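Forum > Automatisierung > Normen und Praxis
Drucken | Per E-Mail senden

Zweiarmzelle: Regeln für das Vereinzeln von Leitungen

swanepoel_tech, 8. Juni 2023
Wir schreiben bei Clurkora die Arbeitsanweisung für das Sortieren dünner Leitungen neu. Streitpunkt ist die Freigabe vor dem Greifen. Mein Entwurf: Beide Greifer stehen still, bevor der Bediener den Zyklus startet.

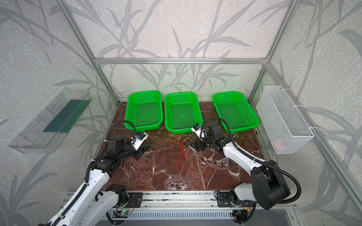 Zur Ausgangslage gehört für mich auch das Material. Ein definierter Startzustand verlangt leere Zielbehälter und das Bündel zwischen den Armen, so wie die drei grünen Körbe und das orangerote Knäuel auf der Platte. Lage und Form des Knäuels würde ich nicht vorschreiben.

kmess
Einspruch. Wenn die Form frei bleibt, sind die Zyklen nicht vergleichbar. Wir hatten in Sterkenmont 252 Durchläufe und konnten am Ende nichts davon auswerten. Also Ablage mit Schablone, sonst gilt der Lauf nicht.

swanepoel_tech
Für eine Abnahme ja, für den Betrieb nein. Offener ist die Übergabezone. Vorschlag: Nur ein Arm darf dort ziehen, der andere hält oder wartet.

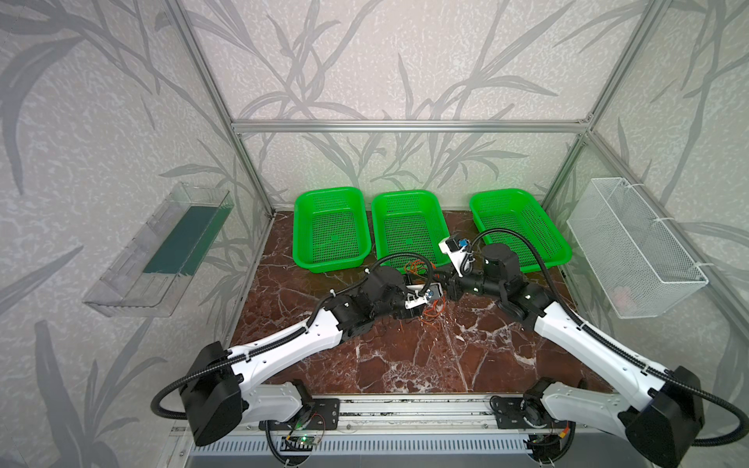 Dazu ein Mindestabstand der Handgelenke, in der Steuerung überwacht und nicht bloß im Dokument. Ein Wert fehlt noch - 20 mm wären mir zu knapp.

Anitha Naidu
Der Abstand muss die Schläuche einschließen. Wer nur Greifer gegen Greifer rechnet, übersieht den Bogen der Wellschläuche. Bei Skandomari ist das Pflicht im Prüfblatt.

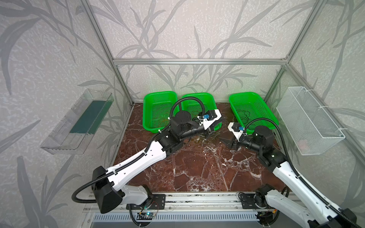
Als zweiten Punkt würde ich das Zyklusende festlegen. »Tisch frei« reicht als Kriterium nicht, der Inhalt jedes Korbs ist einzeln zu protokollieren. Liegen Leitungen im linken und im rechten Korb und im mittleren keine sichtbaren, muss das Protokoll genau das hergeben.

kmess
Mit dem Protokoll einverstanden. Bei der Schablone bleibe ich dabei.

Kommentare (3)

greifer_nord: Gilt die Regel auch im Einrichtbetrieb?

swanepoel_tech: Nein, dafür kommt im Juli ein eigener Abschnitt.

ulf_b: Schläuche bitte mit Wechselintervall aufnehmen. Wir tauschen nach 3.000 Zyklen.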